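Eltby Studio Building - Upper Level Walk-Through
Safety and Tidiness Checklist, with comments
May 2018

Before you start, thank you for taking the time with this. I know that a checklist is nobody's favorite way to spend a morning, and I have tried to keep the comments useful, though I do tend to run on when it comes to the upper level (I've grown fond of it). Each item is marked OK, Fix, or Watch. Fix means please do it this week. Watch means we'll look again in December.

Items 1-4: Getting up there and getting out

1. Stairs clear, top to bottom - OK
Lovely to see. The boxes from the Wasteck pickup have gone from the landing and I hope they never come back.

2. Exit sign lit - OK

3. Occupancy card posted at the head of the stairs - Fix
The card says 81 people and it is taped up with tape that has gone yellow and let go at two corners. The number is still right. Please put it in a proper holder, at eye level, where a visitor will see it.

4. Extinguisher tag current - OK
Tag signed, pin in place, gauge in the green.

Items 5-8: The mezzanine edge

5. Railing firm when leaned on - OK
I went along the whole curve of it with both hands, pushing and pulling like a person trying to get into a locked shed, and it didn't budge. The black paint is scuffed at the post nearest the stairs, but that is a matter of looks and can wait for the next paint order.

6. Nothing stored on or hung over the railing - OK
I'd like to keep this one going. A scarf seems harmless until it slides off onto somebody's lunch.

7. Furniture near the railing stable and sensibly placed - Watch
We do have a table and a tall-backed mesh chair right up by the curve. I understand the appeal, it's a pleasant place to sit, and I am not going to be the one to take it away from you. What I do ask is that the chair is tucked in whenever you get up, and that small things stay well back on the tabletop. A book falling from that height is no joke for whoever is standing underneath.

8. Tabletops by the edge cleared at the end of the day - Fix

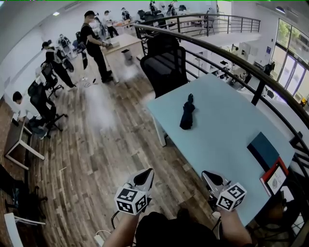 I'm talking about folders, books, cloths, all the everyday bits that gather on a table when a room is well used. They are fine while you're working. At closing time they go on the shelf or home with you, and cloths get folded and put away. If a cloth has had cleaning fluid on it, it goes in the lidded can downstairs, please, and never into a desk bin.

Items 9-13: Floor and walkways

9. Boards sound, no lifted edges or splinters - Watch
The wooden floor is one of the best things in the building and it's wearing well on the whole. There is one plank near the head of the stairs that gives a little creak and a little dip. I've marked it with chalk. If the dip gets worse, tell the Menon office before you tell anyone else, as they hold the repair contract.

10. Cables off the floor or covered - Fix
Same comment as last time, I'm afraid! Loose cables and plugs need to be coiled and hung up, or run under a cover strip. We have 12 cover strips in the supply closet, still in their wrapping.

11. Walkway between desks kept open - OK
Do keep it that way on busy days. Backpacks are the usual trouble, and a bag dropped behind a rolling chair can catch an ankle very neatly.

12. Chair casters rolling freely - Watch
Thread and hair wind round the little axles. Turn the chair over, snip, pull it out with tweezers, done.

13. Brick wall: loose mortar or dust - OK
A little red dust along the bottom, swept up while I was there.

Items 14-16: Desks and bins

14. Desks level and steady - Fix
One desk rocks. A turn of the foot should settle it, and if it doesn't, Bumum will send a replacement foot (quote order 108).

15. Bins emptied, none overflowing - OK

16. Power strips not plugged into each other - OK
Thank you, thank you. I had to write three pages on this last time.

Repairs budget remaining: $2,000. The cardholder and the desk foot both come out of that, and so does the chalked plank if it needs lifting. Signed copy goes in the blue binder by the front door.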